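From: Vītola
To: robot-club list
Date: 10th February
Subject: Re: Shelving task, left arm keeps stalling, plus what do we put in the rules?

Hi all,

Sorry for the slow answer, I was buried in grading and then I wanted to try a couple of things on our own setup before shooting my mouth off. Original message quoted first, then my replies, and then a long ramble about the Isus round that you can skip if you only care about the stalling.

> Hello list,
>
> We're the Pivelden school club, second year in, first year with two arms.
> We picked the bookshelf task from the September sheet because it looked
> like the easy one (ha). The kids have the right arm picking up a book
> lying on the table pretty well now. The left arm is supposed to steady
> the organizer so it doesn't slide when the book goes in, and that is
> where it all goes wrong. It reaches out, gets most of the way there,
> and then just stops. No error, or at least none that we can find. If we
> send it home and start over it sometimes works.
>
> Also three questions about the rules:
>
> 1. Are we allowed to put a cloth on the table? The bare top is so shiny
> that the wrist camera loses the book.
>
> 2. Do the books in the organizer have to be the same ones for every
> run, or can we swap them?
>
> 3. Does the time stop when the book is in, or when the arms are back
> home?
>
> Any help is welcome, the kids are getting a bit discouraged. We have
> logged 19 runs with the new script and 5 were good.

First of all, 5 out of 19 with two arms in your first year with two arms is fine! Please tell the kids that. Our first season we would have thrown a party for 5 good ones. We spent most of that winter knocking a pencil cup on the floor.

Now the stall. I've seen this exact thing, and for us it was the camera cable. When the left arm is folded up at home there's loads of slack and everything looks great, so you tie it down and forget it. Then the arm stretches out flat, the wrist turns, the cable goes tight, and the motor decides it has met something solid and quits politely. No error on the screen because our script threw the message away (my fault, I wrote that part late at night). Have somebody stretch the arm all the way out by hand with the power off and just watch the cable. If it pulls anywhere at all, you've found it.

What we do now is leave a big fat loop at the wrist. It looks silly and it will annoy whoever on your team likes things neat, but it works for us. This is our table with both arms at the organizer: 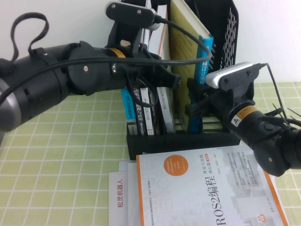 Both arms at the organizer, ROS2 book on top of the flat pile. Note the cable loop over the books on the left arm.

The loop can be too big, mind you. Ours caught on the top of a book once and pulled the whole thing over, which the kids found much funnier than I did. So leave slack, but go through the full motion slowly a few times and see where the loop ends up when the arm is closest to the books. And trim your zip ties better than we trim ours.

If the cable turns out to be fine, the next thing I'd look at is the speed limit in the motion file. The one that came with the Larelero starter kit has a line for it, and the value in there is 2000. We left it alone for the right arm and cut it way down for the left. The left arm has one job, it can take its time. Going slow also means that if it bumps the organizer it nudges it instead of shoving it across the table, and the right arm doesn't end up lowering a book into thin air.

One more thing, and this is the one that cost us a whole afternoon — check which arm starts first. We had the right arm going for the book while the left was still on its way over, and when both of them were near the front of the organizer they got into each other's space. Ours just stopped dead, both of them. Now the left goes first, gets into place, waits, and only then does the right one move. It costs a few seconds per run and I don't care.

OK, your rules questions. I'm not the one who decides, I only helped write up the sheet, so take this as my reading of it.

1. Cloth: yes. The sheet says the table surface is up to the team as long as it's flat and nothing on it marks the spot where a book should go. We use a light green one with white squares. The squares made me nervous, and I asked about them ahead of the last round. The answer was that a regular pattern is OK if it's the same all over the table. Do tape the edges down underneath. A cloth that creeps is worse than a shiny table, because you won't notice it until the pick spot is off by a finger's width and everybody is blaming the camera.

2. Books: you can swap them between practice runs as much as you like, and I'd say do it. At the round itself the books come from a crate and you don't know what you get. Ours are a real mix, some with Chinese on the spine, different colors, and one big yellow one that leans on the back of the organizer however we load it. I used to straighten it before every run until one of the kids asked if the judges would straighten it for us too. Good question! It stays leaning now. Practice with a thin booklet as well. Thick books are easy to grab, thin ones slip down between the fingers, and a white booklet lying under a white book is a mean little test for any vision code.

3. Time: it stops when the arms are back home. I know the sheet is unclear. The sentence about "task complete" was meant for the one-arm category and got copied over. I've asked for it to be fixed before Isus but it hasn't been so far, so ask again at check-in so that you have it from the person with the stopwatch.

Speaking of Isus. For those who haven't been, the hall is bright, a lot brighter than a classroom, and the tables are closer together than you'd like. We came in there two seasons ago with code that worked great in front of our plain white wall at school, and it fell apart completely because the team across from us had red jackets. So if you can, take your setup to another room for a day. The cafeteria, the hallway, anywhere with people walking past. Have the kids write down every run, including the bad ones, and what the light was like. Ours complain about the logbook every single time and then they fight over who gets to read from it when something breaks.

Bring your own extension cord, and bring a long one. Bring spare tape too, and a printed copy of the motion file with your numbers in it, for when the laptop does an update at the worst moment (ask me how I know).

We can also lend out a spare wrist camera bracket for the season if anybody needs one. It's the flat kind with two screw holes. I'd want it back by September because the new group starts then and they break things. Write to me off-list so we don't fill up everyone's inbox.

Pivelden folks, let us know what the cable does when you stretch the arm out, I'm really curious now. And if you can dig up the message the script prints when it stops, paste it here, even if it looks like garbage. Somebody on this list has probably seen it before.

Good luck and say hi to the kids!

Vītola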